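Lultum Community Help > Automation > Faults and stops

Two-arm cell drops its grip after the belt restarts. Vendor says it's my cable. Is it?

Asked by msimanjuntak
Viewed 2000 times
2 answers

We run a two-arm sorting station that picks parts out of plastic bins beside a belt. Five-finger hands, Krishnan controller, Brelard drive on the conveyor. It ran fine from January until March. Then the right hand started letting go in the middle of a lift. The fingers go slack, the arm keeps following its path like nothing is wrong, and the part falls back in the bin or onto the carpet. The arm then carries on and "places" nothing on the belt.

It only happens after the belt has been stopped and started again. If we never stop the belt, I can run a whole shift without a drop. Zivudo support (they sold us the hands) looked at my log for four minutes and said "replace wrist cable." I've already replaced it once. It cost 70 dollars and a morning, and the fault came back before lunch.

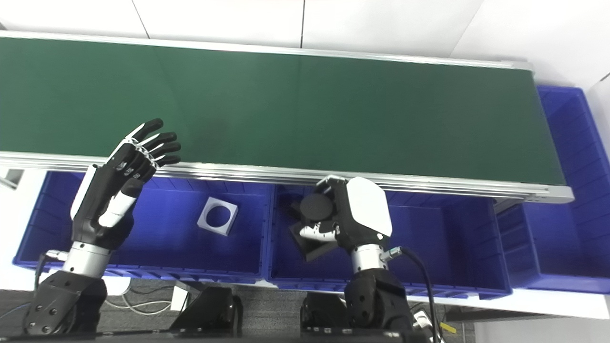

The fault code is H-4, "hand supply low," and it shows up in the log only after the part is already gone. The job is simple enough: pick the round black disc out of the middle bin, carry it up over the rail, set it on the green belt. The left hand mostly waits open beside it. I've never had H-4 on the left one, and both hands are on the same supply. So if it's the supply, why only the right? And if it's the cable, why does the cable care what the belt is doing?

What bothers me more is that the arm doesn't stop. The manual says a hand fault "may" trigger a protective stop. May? I have people reaching into those bins to clear parts. I'd like to know what I'm supposed to believe before I buy another cable.

Melur Simanjuntak

Answer 1 (marked helpful by 4 people)
Posted by gantry_pete

"Replace the cable" is what support says when they want the ticket closed. Doesn't mean they're wrong, but I'd want a measurement first.

Where does the hand supply get its power? If it's fed from the same circuit as the Brelard drive, the belt starting up can pull the voltage down for a moment. An idle hand will ride through that. A hand that's squeezing something is drawing real current and has a lot less room. That would explain why only the right one trips, and you can test it for free: give the left hand a part to hold, leave the right one empty, stop and start the belt. If the left one drops it, stop buying cables.

Put a meter with min/max capture on the supply output while you do it. A regular reading will look fine because the dip is too short to see. Then measure again at the wrist end. Good at the supply and bad at the wrist means support gets to be right after all, or you have a bad connector somewhere in between. Check whether the cable is pulled tight when the arm is all the way down in the bin, too. I've had a new one fail the same way as the old one just from being routed the same way.

About the arm not stopping: there should be a setting in the Krishnan controller for what a hand fault does. Ours came set to log only. I don't know your version, so look it up and don't trust my memory. Then pull a hand plug on purpose with everybody clear and see what the arm does. Don't assume the checkbox works.

And please don't count on that for people reaching in. A fault reaction in software is no guard. Lock the cell out, or have a proper interlock, before anybody's hand goes in a bin. That goes for today, not after you find the dip.

Answer 2
Posted by beltguy

Update the firmware. Fixed mine.

 Comment from msimanjuntak: Which firmware, the hand or the controller? And was yours H-4?

 Comment from beltguy: Controller I think. Ours was a different code but it dropped stuff too.

 Comment from gantry_pete: I'd hold off. If you change firmware now and the fault goes quiet for a week you won't know why.

Follow-up from msimanjuntak

Did the swap test. Left hand holding a disc, right hand empty, belt stopped and started. The left dropped it on the second try, H-4 on the left for the first time ever. So two good cables, probably. I sent that to Zivudo and they've asked me to send the cable back for inspection.

The hand supply and the Brelard drive do share a breaker. I haven't got the meter on it yet, so I'm not calling it solved. An electrician is going to run a separate feed, and I'll believe it when I've seen a lot of restarts with no drops.

The hand fault reaction was set to log only, same as Pete's. I changed it and pulled the plug to check. Arm stopped. The cell is now locked out every time somebody clears a bin, which has made me unpopular with second shift.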